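De : Maëlle Simard
À : liste Layette-Prarkham
Objet : Re: [layette] Pliage des bodies sans manches, taille et rangement
Mercredi, 21 h 14

Bonsoir à toutes et à tous,

Je réponds à Nhung sur la liste, la question m'ayant été posée deux fois en privé depuis lundi.

Nhung Hứa a écrit :
> Bonjour,
> J'ai repris les cartons de la salle Matei et je ne m'y retrouve pas. Les bodies à manches longues sont pliés en trois, les pyjamas aussi, mais les sans manches sont tantôt roulés, tantôt pliés en deux, et il y en a qui sont simplement posés à plat. Du coup je n'arrive pas à lire les tailles sans tout ressortir.
> Est-ce qu'on a une règle ? Et est-ce qu'on ferme les pressions avant de plier ou pas ? Khrystyna me dit que oui, Sang me dit que ça marque le tissu.
> Merci,
> Nhung

Oui, il y a une règle, mais elle date de l'époque où on ne recevait presque que des manches longues. Elle est restée affichée dans l'ancien local de la rue Mullarow et n'a pas suivi au déménagement. Je la remets ici, corrigée pour les sans manches.

1. On pose le body à plat sur la table, devant vers le haut. On lisse à la main du col vers l'entrejambe. Si la maille est vrillée, on tire légèrement sur les deux coutures de côté, jamais sur le biais des emmanchures, qui se détend et ne revient pas.

2. On regarde l'encolure, les emmanchures et les ouvertures de jambes. Une bordure décousue sur plus d'un doigt : carton réparation. Une tache : carton lavage, avec une pince à linge à l'endroit de la tache.

3. On rabat un côté vers le milieu, puis l'autre. Le body devient une bande.

4. On remonte le bas vers l'encolure, une fois pour les petites tailles, deux fois à partir du 12 mois. On retourne le paquet pour que le pli soit devant.
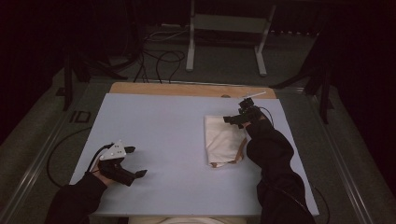

Pour les planches : les claires vont très bien tant qu'elles sont propres. Un coup d'éponge en arrivant, on laisse sécher, et on ne pose rien d'autre dessus que du linge. Les tasses restent sur l'appui de fenêtre. J'ai retrouvé en février une auréole de thé sur une pile entière de blancs, qu'il a fallu relaver.

Sur les pressions, Khrystyna et Sang ont tous les deux raison selon le cas. Pour un envoi dans la semaine, on ferme : le body tient mieux et l'entrejambe ne se déplie pas dans le sac. Pour le stock qui va dormir plusieurs mois, on laisse ouvert. Sur une maille fine, une pression fermée sous le poids d'une pile finit par laisser un rond.

Pour la lecture des tailles, ne comptez pas sur les étiquettes cousues. Selon les modèles, elles sont au col ou sur le côté, souvent écrites très petit, et parfois coupées par la famille d'avant. On mesure donc de l'épaule à l'entrejambe avec le mètre et on range d'après la mesure, même quand l'étiquette dit autre chose. Un 6 mois lavé trop chaud est devenu un 3 mois – on le range en 3 mois.

Le modèle qui pose le plus de questions est le crème à bordure caramel. Il est blanc cassé, donc certains le mettent avec les blancs, d'autres avec les couleurs. Il va avec les couleurs, à cause de la bordure. 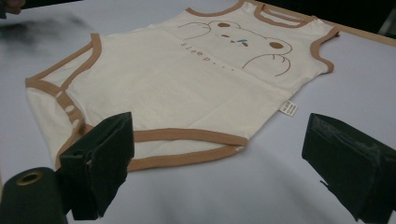

Le body à l'ours, « sleep » écrit sous le dessin, étiquette d'entretien sur le côté.

Pour celui-là, vérifiez aussi l'imprimé en passant le pouce dessus. S'il accroche ou s'il craquelle, on le garde pour les lots de dépannage. On ne repasse pas sur le dessin ; si le tissu est vraiment froissé, on retourne le body et on repasse à l'envers, fer doux.

Côté quantités, le dernier pointage donne 3 243 pièces toutes catégories, dont 169 bodies sans manches. Il en reste 70 à plier, dans les 4 cartons marqués Vernell, sous l'étagère du fond. Nhung, si tu veux commencer par ceux-là, ils sont déjà lavés.

Kha Nghiêm passe chercher les lots prêts mercredi prochain à 17 h. Merci de ne pas scotcher les sacs avant, il faut encore y glisser la fiche de taille.

Il me manque aussi un mètre ruban. Le jaune, celui qui commence à 2 cm.

Bonne soirée,
Maëlle

--
Liste layette-prarkham
Pour vous désabonner, envoyez un message vide avec « retrait » en objet.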